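# Speaker notes: "The Gripper Said Closed"

October 2023, 22 minutes plus questions. Water is on the left. Do not drink from the right, it's Kerubo's.

**Open**

Say hello, thank Nazmiye Aksoy for the slot. Straight to the fault: the Wavberg hand reports "closed" when it meets resistance. It does not say what is resisting. For most of May, the answer was its own left linkage.

Pause. Some people will laugh. They have owned one.

**The job**

Fruit on a bamboo tray. Pick it up, put it down, write it in the log. Dried jujubes are the hard ones, small and wrinkled, between two blue finger pads. The apple gives no trouble and I won't discuss it.

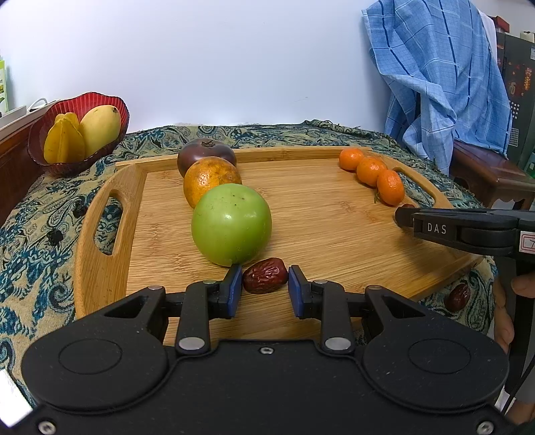 We logged 1,497 grasps before anyone looked at the force column. Kerubo Makokha looked. She asked why a jujube and an apple were pushing back equally hard. I said something about calibration. (Own up to this. It gets you through the next part.)

**What broke**

- A pivot pin had worked its way out and was rubbing on the link bar.
- Friction went up, motor current went up, the software called it a grip.
- The fingers stopped short. The log said success.
- The alarm limit was 50, in units the Graser manual declines to name.

Go slowly on the third point. In the Vononum rehearsal I rushed it and lost the room.

**The safety bit**

A hand that thinks it's closed will also try to "open" past its stop. Ours did, 5 times, with Were's thumb nearby on one of them. Thumb is fine. Were would like it known that he filed the report the same afternoon and I read it the following week.
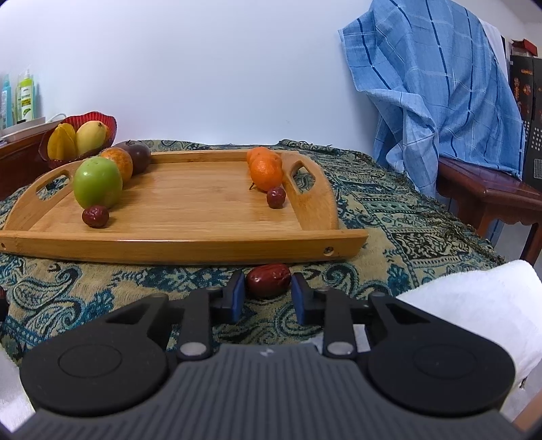 What we changed: finger position is checked against current on every grasp, and if they disagree the motor is cut. Pins get a paint mark across the head so you can see them turn. Somebody other than me reads the reports.

If asked how many of the grasps were good: we don't know, and we threw out the lot. Don't offer a percentage. I did that once.

**Questions**

Kerubo takes anything on current sensing. I'll take the thumb.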